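Section 4: Setting up the Rizzi dehydrator for your first batch

If you've come straight from Section 3, your Rizzi should be out of its box, standing level, with the door hung and the drip tray slid in at the bottom. If the door still swings open by itself, go back and redo the hinge screws before you carry on, or you'll be cursing it for the next day and a half. I certainly was.

I wrote this section after my third machine, and Darcy Fehr has gone through it and fixed the bits where I skipped a step because my hands know it and my head doesn't. Thanks, Darcy!

4.1 The burn-off run

New machines smell. There's a thin film left on the heating plate from the factory and you want it gone before any food goes near it.

1. Take all the trays out and wash them in warm soapy water. Leave them on the rack to dry.
2. Open a window. Really, do it first, not when you notice the smell.
3. Plug the machine straight into the wall. No extension cord.
4. Turn the dial all the way to the right and set the timer for 30 minutes.
5. When it beeps, switch off, open the door and let it cool with the door open.
6. Wipe the inside walls with a damp cloth. Stay off the fan guard at the back, it has sharp corners.

Caution: the metal strip along the top of the door gets hot enough to hurt. It stays hot well after the fan stops. Use the handle, even when you're in a hurry.

Note: a faint ticking while it cools is fine. A rattle while it's running usually means the drip tray isn't pushed home.

4.2 Finding out what your dial means

The numbers on the dial are a suggestion. Mine runs hot at the low end and a touch cool at the top, and Darcy's does something different again. You need a cheap oven thermometer for this (I use a little Nevau one with a hook, which hangs nicely from a tray).

1. Put the empty trays back in and hang the thermometer from the middle one.
2. Set the dial to its lowest mark, close the door and leave it alone for half an hour.
3. Read the thermometer through the window. Don't open the door to peek, you'll lose the heat and have to wait all over again.
4. Write the number on a bit of masking tape and stick it next to that mark.
5. Move up one mark and do the same. Keep going until you run out of dial.

It's dull, I know. Put the radio on. You only ever do it once, and from then on you can follow anybody's recipe without guessing.

4.3 Setting the timer and the fan

The timer counts down in hours, and it'll take anything up to 72. Hold the button for two seconds to get into setting mode, tap up to your number, then hold again to lock it in. If you only tap at the end, it shows your number, looks terribly pleased with itself, and goes right back to zero when you walk off. I lost a whole load of apples that way one July.

The fan has two speeds. Low is for herbs and anything that might blow around. High is for everything else, fruit included.

Note: if the display shows E9, the fan is blocked. Switch off at the wall, check that nothing has dropped down behind the trays, and start again. If it comes back a second time, write to the dealer. I got mine from Gavisov and Evaristo Zanetti on the parts desk there answered the same afternoon, so do ask for him.

4.4 Loading the trays

There are nine trays and it's very tempting to fill all of them the first time. Please don't! Do four, spaced out, and see how your machine behaves.

1. Lay a mesh liner on each tray. The ones in the box are a bit flimsy, and I've swapped mine for the Skustance kind, part number 526, which need trimming by a finger's width on one side.
2. Cut your fruit to an even thickness. I can't say this loudly enough. Thin slices go crisp while fat ones are still gummy in the middle, and then you're standing there at midnight sorting them by hand.
3. Pat the slices with a clean towel, both sides.
4. Lay them out in one layer with a little gap around each one. No overlapping, they'll glue themselves together.
5. Slide the trays in, leaving an empty slot between each pair.
6. Halfway through, turn every tray back to front. The side nearest the fan always gets ahead of the other.

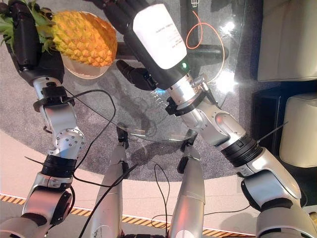
Juicy fruit needs more time than you'd think, and I'd hold off until you've got a plain apple batch behind you. Apples are forgiving. They're cheap too, so if you turn the first lot into roof tiles it doesn't sting so much.

When you do move on to the juicy stuff, keep the slices on the thicker side and line the drip tray with baking paper. Sugar that drips down there bakes into something like varnish, and scraping it out with a spatula is a rotten way to spend a morning.

Caution: never pour water into the base to soften baked-on sugar. Lift the drip tray out and soak it in the sink. The motor sits right underneath.

4.5 Checking whether it's done

1. Take one slice from the middle of a middle tray.
2. Let it cool on the counter for a few minutes. Warm fruit always feels softer than it is, so testing it hot tells you nothing.
3. Tear it in half and squeeze the torn edge. If you see beads of juice, close the door and give it another two hours.
4. If it bends without feeling sticky, you're there.

Let the whole batch cool before it goes into jars, then give the jars a shake once a day for the first week. Any fog on the inside of the glass means it's still too damp, so back on the trays it goes for another couple of hours.

Cleaning the fan guard and changing the door seal are both in Section 5. Have a small Phillips screwdriver ready for that one.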